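Open day at the Trako works, Tullar

We went over on the Wednesday bus, which leaves Trarnow at twenty to nine and drops you at the gate. Entry was free but you had to sign in and wear a visitor's jacket. The tour took most of the morning.

Trako makes worktops and chopping boards, nearly all from maple. The timber comes in by lorry from the Owino yard and is stacked under a long open-sided roof until it is dry enough to use. Our guide said the yard held 3,028 planks at the last stocktake. Each stack has a card stapled to the end with the month it arrived. The oldest card I saw said September.

From there you go into the cutting shed. It is loud and they hand out ear plugs at the door. The planks are cut into strips, sorted by shade and laid out on racks before gluing.

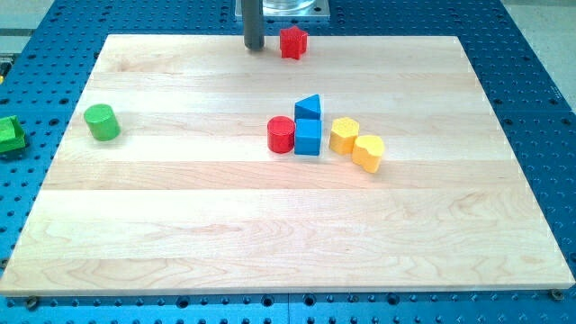
The glue has to be used quickly, so the gluing team work in pairs and take their breaks at different times from everyone else. Boards stay in the clamps overnight. After that they are planed, sanded and oiled, and anything with a gap in a seam goes back to be cut down into smaller pieces. Very little is thrown away. The offcuts heat the offices and the canteen.

The canteen was open to visitors. Soup and a roll, tea from an urn, and long queues at noon. It would be better to eat early. The toilets are across the yard and not well signed.

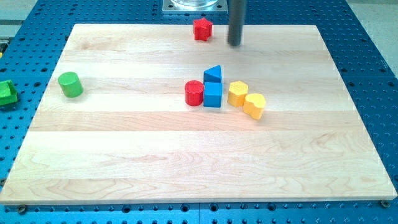
The works shop is by the exit. Seconds are sold at a good discount, mostly for small marks or uneven colour. I bought a bread board and a bottle of oil. They had put out 300 seconds for the day and there were not many left by two o'clock. Larger worktops can be ordered, with a wait of 7 weeks, and delivery to Trarnow is extra.

Parking is in the field opposite and was muddy. The last bus back is at ten past four and it was full, so get to the stop in good time.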